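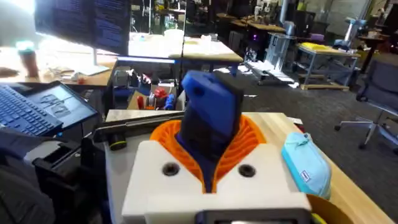 Product review: Stoninar 4 grasp planning and control software
Prepared for members by the Plarkow Applied Automation Centre
Lead reviewer: Vaida Sakalauskas. Bench testing: Edgars Stankevičius and Nataša Bošković.

Stoninar 4 is a licensed software package for single-arm manipulation. It combines a perception module, a grasp planner, a motion planner and a supervisory console, and is sold by Stallholm to research laboratories, colleges and small manufacturers. The Centre reviewed the previous release and recommended it with reservations, chiefly concerning calibration and the quality of the error messages. The present review considers whether those reservations still stand.

Installation

The package was installed on a workstation that met the vendor's published requirements. Installation took 29 minutes, including the licence check. The installer no longer replaces existing driver configurations without asking, a fault to which several member organisations drew our attention. Settings from the previous release were imported correctly, with the exception of custom tool definitions, which had to be entered again by hand. The manual does not mention this.

Calibration

Hand-eye calibration for a wrist-mounted camera is now guided from the console. The operator moves the arm through a series of suggested poses and the software rejects any that add little information. Results were repeatable between operators, including one who had not used the product before. The reviewers would have preferred the residual error to be shown on the main calibration page; at present it is written only to the log.

Perception

The segmentation model is the most improved component. Testing was carried out at an ordinary office bench, with computer monitors, a keyboard, an open carton of mixed items and other equipment within the camera's view. The software also has to contend with its own gripper, as the white housing and the orange ribs of the finger take up a good part of any wrist view. In the previous release these regions were frequently proposed as graspable objects. Stoninar 4 allows the operator to draw a self-mask once and store it with the tool definition, and no false proposals on the gripper were recorded after the mask had been saved.

Small rigid parts, such as the blue 3D-printed block, were segmented cleanly against a wooden tabletop. Soft articles were handled less well. A light blue zippered pencil case was at times divided into two proposals, and the planner then selected a grasp suited to neither. Lowering the merge threshold corrected the problem for the pencil case and introduced a similar one for parts placed close together. A threshold that could be set for each object class would be welcome.

Planning and control

The Centre logged 2,534 planning requests over the review period. The default limit of 2,000 requests in a single log file caused the first file to be closed and a second opened without notice, and Ms Bošković's analysis scripts had to be amended accordingly. The limit can be changed in the configuration file but does not appear in the console.

Trajectories were smooth, and the new joint-limit margin behaved as documented. Force-limited closing is now available as a standard primitive, and programs that formerly needed a separate script can be written in a few lines. The planner remains conservative near fixed obstacles and will sometimes decline a path that an experienced operator would consider acceptable. Kęstutis Urbonaitė, who examined the package for safety on the Centre's behalf, regards this behaviour as appropriate for teaching laboratories and would not wish to see the default changed.

Error messages now name the module concerned and, in most cases, the parameter at fault. "Planning failed" without further explanation still appears when the collision model has not finished loading.

Comparison

Stanciu, the nearest alternative held by the Centre, has a better simulator and a clearer licensing scheme. Its perception module is weaker and its console is slow to respond. Organisations that work mainly in simulation should consider Stanciu first.

Assessment

Recommended for laboratories and training programmes working with rigid parts. Organisations whose work involves bags, pouches and similar articles should request a trial licence and test with their own materials before purchase. Enquiries about the test logs may be directed to Ieva Ramanauskas at the Centre.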